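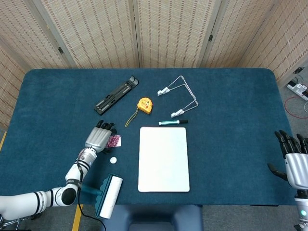 Felt, humidity and table noise

29/11/2008

Second round of measurements on fabric table coverings. The first round, in July, was spoiled by my own meter, which had a weak battery and read low on every sample after the first.

The question is how much a layer of felt cuts the sharp sound of small objects set down on a hard top. Cards make almost none. Dice, coins and plastic counters are the problem, and most of their energy sits well above the range of speech, so even a thin covering should help.

I tested two weights of wool felt from Angelovski, 314 and 400 grams per square meter, both laid flat with no adhesive. The drop height was 70 mm for every sample, set with a block. The heavier felt was quieter with coins and no different with dice. I had expected the opposite. Marcus Doucet suggests that the dice lose most of their energy in rolling, where the surface nap matters more than thickness, and I have no better explanation.

Glue changes things more than weight does. A piece bonded with Sultik contact cement was clearly louder than the same felt laid loose — the cement soaks into the lower fibers and stiffens them. Spray adhesive in a light coat was closer to the loose result, but it lifted at the corners after a week in the damp room.

Still to do: the acrylic felt from Pranico, and a sample with a foam underlay. Milovan Nedeljković has offered the use of a better meter. I will repeat the dice series first.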